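Why Wood Swells and Shrinks
Science Pages for Ages 9 to 12
Text: Tyyne Pesonen. Checked by: Khôi Lâm

A wooden door that closes easily in February may stick in summer. The door has not been repaired or repainted between the two seasons. Its size has changed. Wood takes in water from the air and gives it back, and each time it does so, its width changes by a small amount.

What wood is made of

A tree trunk is built from very small tubes called cells. Most of them run up and down the trunk, like drinking straws held in a bundle. In a living tree the cells carry water. Water is found in two places: in the hollow middle of each tube, and inside the tube's wall.

When a tree is cut down, the water in the hollow middle leaves first. The wood gets lighter, but it stays the same size. After that, water begins to leave the walls. The walls become thinner, and the whole piece of wood shrinks. The point where the hollows are empty and the walls are still full is called the fiber saturation point. For many kinds of wood, it is reached when the water weighs about 30 percent as much as the dry wood. 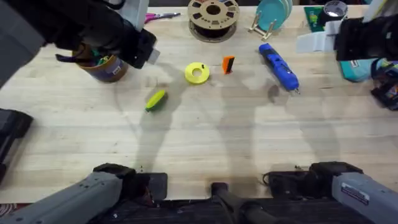 Sawmills dry boards before they are sold. Boards may be stacked outdoors with thin strips of wood between the layers so that air can pass. They may also be dried in a heated room called a kiln. A kiln is faster. If it is run too fast, the outside of a board shrinks while the inside is still full of water, and the board cracks.

Which way does it move?

Wood does not change the same amount in every direction. There are three directions to know.

Along the grain: from one end of the tube to the other. The change is so small that builders usually ignore it.
Across the rings: from the center of the trunk toward the bark. The change is larger.
Around the rings: following the curve of the growth rings. The change is largest, often close to twice the change across the rings.

This difference explains cupping. A board cut from the outer part of a log has curved rings on its end. As it dries, the side that faced the bark shrinks more than the side that faced the center. The edges curl toward the bark side.

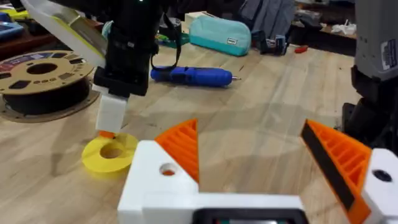
A wooden tabletop. Tabletops have to be built so that the wood can move.

How builders plan for it

A wide tabletop is usually made from several narrower pieces glued side by side. If the top were fixed tightly to a frame, it could split during a dry winter. Builders use screws in long slots, or small clips that slide in a groove. The top stays flat and can still get wider or narrower.

The same idea is used in floors. A gap is left between the floor and the wall, and a strip of trim hides it. At the Stelwood school gym in Trelton, the floor was first laid with no gap. In its first damp summer the boards pushed against each other and rose in the middle. The floor had to be lifted and trimmed. 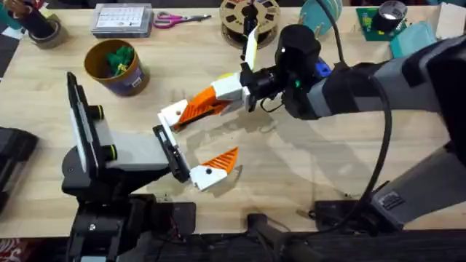
Plywood handles the problem in another way. It is made of thin sheets of wood glued in a stack. The grain of each sheet crosses the grain of the sheet below it. Each sheet holds its neighbors still, so plywood changes very little in width or length.

Paint, oil and varnish slow the movement down. They do not stop it. Water vapor still passes through the coating, but it takes longer.

Try it: measure a moving strip

You need two flat strips of untreated wood of the same kind, a ruler marked in millimeters, a pencil, a tray and water. One strip should be cut along the grain and one across the grain. Ask an adult to do the cutting.

1. Cut both strips to a length of 113 millimeters. Write the length on each strip in pencil.
2. Lay both strips in the tray and cover them with water. Put a spoon on top if they float.
3. Wait 60 minutes. Take the strips out, wipe them and measure again.
4. Put them back overnight and measure once more in the morning.

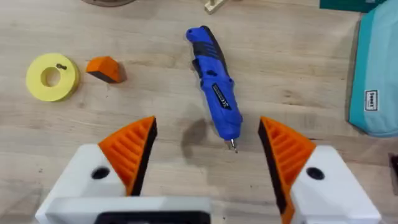

Write the results in a table with one row for each strip and one column for each time. The strip cut across the grain should show the greater change. The strip cut along the grain may show no change that a ruler can measure. Let both strips dry on a rack for a week, away from heaters, and measure them a last time.

Words to know

Cell: one of the tiny tubes that make up wood.
Grain: the direction in which most of the cells run.
Kiln: a heated room for drying boards.
Humidity: the amount of water vapor in the air.

Next page: How Glue Holds Wood Together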